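4.3 Setting the Fluso Water Softener Controller

The controller must be programmed before the bypass valve is opened to service. Settings are held in memory during a power loss, but the clock is not. If the display shows four flashing bars, set the clock first.

1. Plug the transformer into a grounded outlet that is not controlled by a wall switch.

2. Press and hold SET until the hour digits flash. Use the arrow keys to enter the current time, then press SET once.

3. Enter the water hardness. Use the figure from your test strip or from your water supplier's annual report. If the water contains dissolved iron, add the correction listed in Table 6.

4. Enter the regeneration time. The factory setting is 2 a.m. Choose an hour when no water is drawn – hard water passes to the house while the resin is being rinsed.

5. Enter the reserve capacity in gallons. The factory setting is 1,000. Households with an irrigation line downstream of the softener should raise this value or move the line ahead of the unit.

NOTE: The controller returns to the main display if no key is pressed for one minute. Values not confirmed with SET are lost.

Clothing and tools. Wear short or close-fitting sleeves when reaching into the brine cabinet. Keep both hands clear of the float rod, and set hand tools down on the floor, never on the cabinet lid.
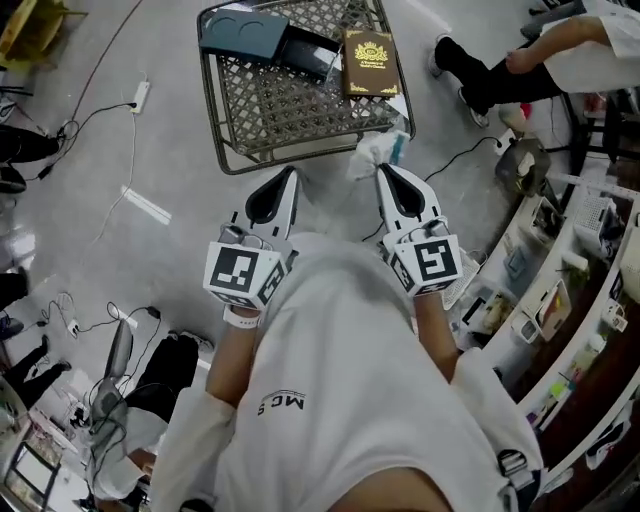 4.4 First Regeneration

1. Pour two gallons of clean water into the brine tank. Do not add salt yet.

2. Turn the bypass valve slowly to the quarter-open position. Wait until the flow at the drain line is steady and free of air, then open the valve fully.

3. Press and hold REGEN until the motor starts. Let the cycle run to the end.

4. Add salt pellets up to the line marked on the brine well.

CAUTION: Do not force the piston by hand. A valve that stops between positions must be reset with the Satus service key – see Section 7.

The meter counts down from the calculated capacity. A display of 2,787 means 2,787 gallons remain before the next cycle, less the reserve.

Fluso Owner Support | Manual revised May 17, 2022 | Back to top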